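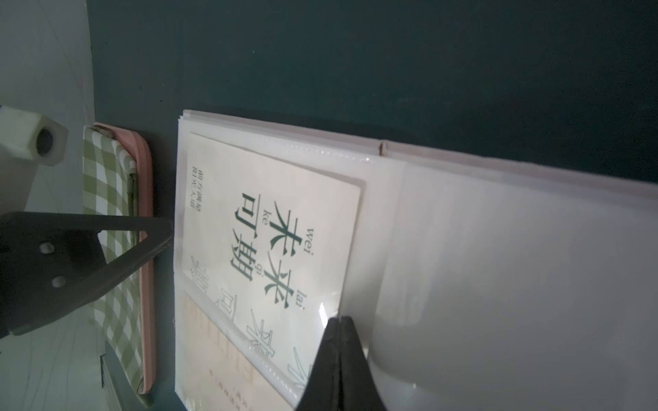
How to Get Forty Years of Family Recipes Into One Place

Every family has a recipe drawer. Ours was a cookie tin, then two cookie tins, then a shoebox with a rubber band that gave up sometime in the nineties. When my aunt moved to a smaller apartment in October she handed me the lot and said, "You like organizing." I do not like organizing. I once used the word in her hearing.

If you have been handed a similar box, the method below will get you to a binder you can cook from. It took me most of a month of evenings and one long Thursday.

What you need

A display book or binder with clear pockets, a soft pencil, a stack of plain index cards, a phone or scanner, and a table you won't need for dinner. Buy more pockets than you think you want. I bought 38 and went back to the store.

Step 1. Dump everything out and don't read it

Reading is how you lose an evening. Sort by shape only: cards, clippings, full sheets, backs of envelopes. Anything stuck to something else gets its own pile. My box came to 513 pieces of paper, of which a surprising number were coupons for coffee.

Step 2. Take out what isn't a recipe

You will find appliance warranties, a dentist's bill and somebody's phone number with no name. Put these in an envelope and give them back to the person who gave you the box. This is petty and very satisfying.

Step 3. Deal with the duplicates

We had nine versions of the same lemon cake. Lay them side by side and look for the one with the most butter on it. Stains are a better guide than handwriting. Keep that one, plus any version with a note in the margin, even if the note only says "no."

Step 4. Scan before you file

Scan both sides. People wrote the oven temperature on the back for reasons they took with them. Name each file with the dish first and the cook second, so you get "lemon cake Soledad" and can find it later. Soledad Pruitt is my aunt's old neighbor, and the lemon cake is hers, although you could be thrown out of a holiday dinner for saying so.

Step 5. Make a clean copy of anything you can't read

Use an index card and write out the recipe in full. Where the original says "the usual pan" or "flour until right," call somebody. If there is no one left to call, cook it and guess. I made the Ambrose Street dumplings 2 times before I had a flour amount I'd put in ink, and I still wrote it in pencil.

Step 6. Fill the pockets

One dish per pocket, with the original in front and the clean copy behind it. Small cards slide around and turn sideways, so fix them to a plain backing sheet with photo corners. Skip the tape. Tape is what got us into the pile from Step 1.

Order them however your household thinks. Mine goes by who made it, then by how often we eat it. Soup is at the back and has complained.

Step 7. Leave room

Keep at least six pockets empty at the end. As soon as the binder is finished, relatives who ignored every message you sent will turn up with an envelope of "just a few more."

Step 8. Put it in the kitchen

Not on the good shelf. Clear pockets wipe down with a damp cloth, so let it get splashed.

Related posts
How to Read Your Grandmother's Handwriting
Getting Grease Off Old Paper (Mostly)
Which Pans Are Worth Keeping
Labeling a Freezer So Other People Believe It
What to Do With a Tin of Loose Buttons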